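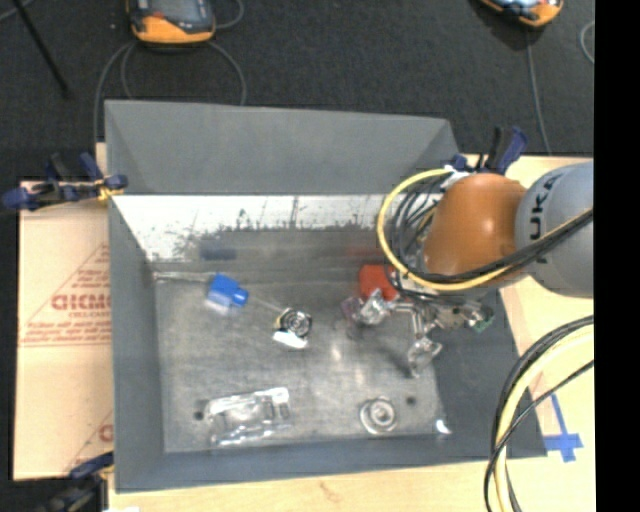
Kedach, February

4.2 What the pickers told us

Figure 3. The arm at work over the metal bin, with clear items and small coloured objects on the floor of it.

I'd expected people at the Xolalpa returns depot to talk about speed. They mostly talked about their backs! Before the arm came in, all 11 pickers took turns leaning over the bins, and a full shift meant about 3000 reaches. Now the arm takes the first go at each bin and a person clears up whatever it leaves behind.

See-through things are the sore point (there are a couple in Figure 3, lying on grey metal). Pickers told me they find these by tilting their heads until something glints, and several were rather proud of that. Nine of them said the new job was easier on the body, though a few of those same people also called it lonelier, as you can't really chat across a bin when you're waiting for your turn at it.

Breaks were another surprise. At the Carkatari site people still stop together at 9 in the morning, but in Kedach they now go one by one, whenever the arm is busy. I come back to this in Section 5, where I look at who gets to decide when it pauses.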